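Bedosora pastry handling, progress report to Naltovier
8 February 2019
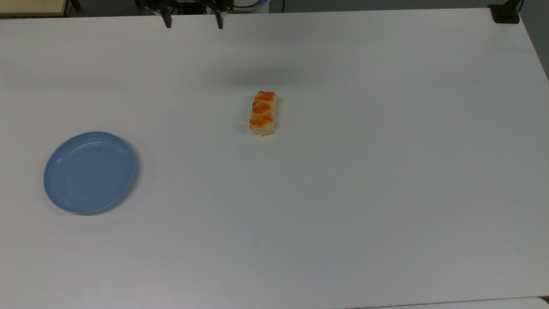 Plate and pastry on the test table at the Cesterville shop, gripper open at the far side.

Hi all,

I promised you a report on the gripper trouble before the next payment, and I'd sooner give you the messy version now than a polished one in spring. The short of it is that we lost most of two weeks to a fault I should have caught in November. The arm is running again, but only at reduced speed, and I want to keep it that way for a while.

You'll remember the job from the proposal: pick up one soft pastry, put it on a plate, don't squash it. We'd been doing nicely. Then, in the middle of a run of 80 picks, the fingers closed on a pastry and kept on closing. The force limit is there to stop exactly that, and it never kicked in. We got crumbs and orange topping all over the fingertips, which is funny for maybe a minute, and then you start thinking about somebody's hand being in there instead.

So I hit the stop and we locked the cell out. No one was hurt and no one was inside the guard line when it happened. I wrote it up the same afternoon as a safety event anyway, and the form is in the shared folder with the logs.

Finding the cause took longer than I'd like to admit. I was convinced it was the finger cable, so we swapped it, and the fault went away for a day and a half (I was very pleased with myself). Then it came back. What we had in the end was a settings problem. When the controller restarts after a power dip, it loads the factory force limit and drops ours, and it doesn't throw any kind of warning. The factory number is fine for metal parts and far too high for baked goods. We'd had a power dip that morning. The cable had nothing to do with it, so that's a spare we bought for no good reason, though I suppose we'll use it one day.

Once we knew what to look for, we could make it happen on purpose. We cut the power 24 times with the fingers closing on a foam block, and the limit was wrong after every single restart. I've never been so happy to see something fail that reliably!

Here's what has changed since then. The program now reads the force limit back from the controller before each pick and refuses to move if the number isn't ours. The restart routine needs a person to press a button at the panel. Babić, who supply the gripper, have our logs and say they're looking at it on their side, but they haven't given me a date and I'm not planning around one. We've also put the controller on a battery backup, which won't cure anything but should mean fewer restarts in the first place.

With those fixes in, we've done 300 picks at half speed with no force faults. We still drop one now and then — the ones with crumbly ends are the worst — and a few have landed on the rim of the plate and tipped. That's the ordinary kind of trouble and I'm glad to be back to it.

On schedule, the move to two pastries per plate slips by a month. I don't want to bring the speed back up until the read-back check has been through a full week of restarts, including a couple we don't plan. On money, we're fine. The battery unit and the cable came out of the repairs line and there's still a bit left in it.

Two things I'd like from you. First, a yes or no on the one-month slip, so I can tell the bakery side when to expect us. Second, if any of your other projects use the same controller, please pass this on to them. They can check it by cutting the power, starting up again and reading the force limit before anything moves. It takes five minutes, and they should keep their hands well clear while they do it.

The next report will have the restart results and, I hope, a speed figure I'm not embarrassed by. Call me at the shop if you want to go through the logs before then.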